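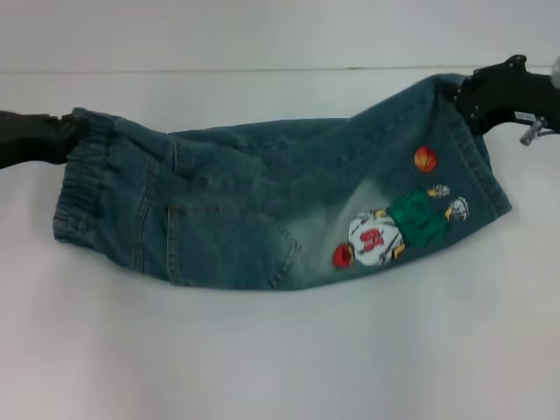

*Child's jeans, elasticated waist, blue wash with fading.*

# Luteo: Children's Secondhand Clothing Sizes

Luteo is a table of flat measurements taken from used children's clothes, together with the size printed on each label. It covers 1,157 garments that were handed in at the Derkcombe clothing exchange. Use it to compare label sizes with real sizes, or to build a size chart for a swap shop or school uniform cupboard.

Maintainer: Tomás Morais
Last updated: 27 Sep 2024

## Files

- `garments.csv`: one row per garment
- `labels.csv`: label text as printed, before cleanup
- `convert.py`: turns age labels and height labels into a common scale
- `NOTES.md`: measuring instructions given to helpers

## Columns in garments.csv

| Column | Meaning |
|---|---|
| `id` | Number written on the paper tag |
| `type` | pants, shorts, skirt, top, dress, coat |
| `label_size` | Size after cleanup |
| `waist_flat` | Waist laid flat, in cm, not stretched |
| `inseam` | Crotch seam to hem, in cm |
| `length` | Longest point to longest point, in cm |
| `wear` | 0 to 3, see below |

Empty cells mean the measurement doesn't apply. Tops and dresses have no inseam, and coats have no waist.

## How the garments were measured

Everything was measured on a flat surface with a soft tape. Buttons and zippers were closed first. Elastic waists were left relaxed, then measured from side to side along the top edge. Do not double the number if you are comparing it with other rows in the file. Double it if you want the full waist.

Inseams were taken on the left leg only, from the crotch seam down to the hem. Turned-up cuffs were folded down before measuring. If the cuff was stitched in place, it stayed up and the row was left as measured.
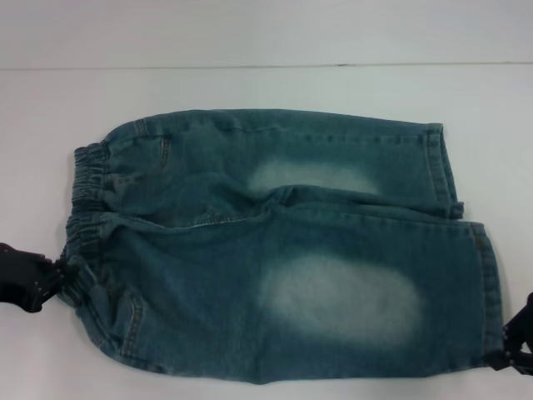
Pants with an elastic waist are the hardest type to compare. Old elastic relaxes, and two pairs with the same label can differ by several centimeters at the waist while the inseam matches closely. For pants, we suggest sorting by inseam first and treating the waist as a second check.

Measurements were rounded to the nearest half centimeter. Earlier releases rounded to a whole centimeter, so don't merge an old copy of the file with a new one.

## Wear scale

- `0`: looks unused, or still has a store tag
- `1`: soft or faded, no damage
- `2`: thin patches, pilling, small marks
- `3`: holes, broken zipper, missing buttons

Factory fading on denim is not wear. It can be hard to tell from the real thing, especially at the knees. When a helper was unsure, the lower score was used.

## Label cleanup

Some labels give an age, some a height in centimeters, and some both. A label such as "3-4 / 104" is stored as `104`. Age-only labels are converted with the Hourani table, which is included in `convert.py`. The Sostar table gives different results for toddler sizes and can be chosen with a flag:

```
python convert.py garments.csv --table sostar
```

Labels that were cut out or washed blank are stored as `none`. Please don't fill these in from the measurements and then use the same rows to study label accuracy.

## Known problems

- The first 900 rows were entered from paper sheets. A few have the inseam and length swapped. Check any pants where the inseam is larger than the length.
- Coats were mostly collected in February, and there are few from other months.
- Dresses with tiered skirts were measured to the lowest hem. Older rows may stop at the tier above.
- Shrinkage is not recorded. We don't know how any garment was washed before it reached the exchange.
- Size 7 is underrepresented for skirts.

## What the data is not for

The table says nothing about the children who wore the clothes. No names, ages, or donor details were collected, and the tag numbers don't match any other list. It also shouldn't be used to rank clothing makers, as brand was not recorded.

## Corrections

Open an issue with the garment `id` and the column you think is wrong. If you have measured clothes at your own exchange and would like to add them, send a small batch first so the columns can be checked. Rows without a wear score can't be accepted.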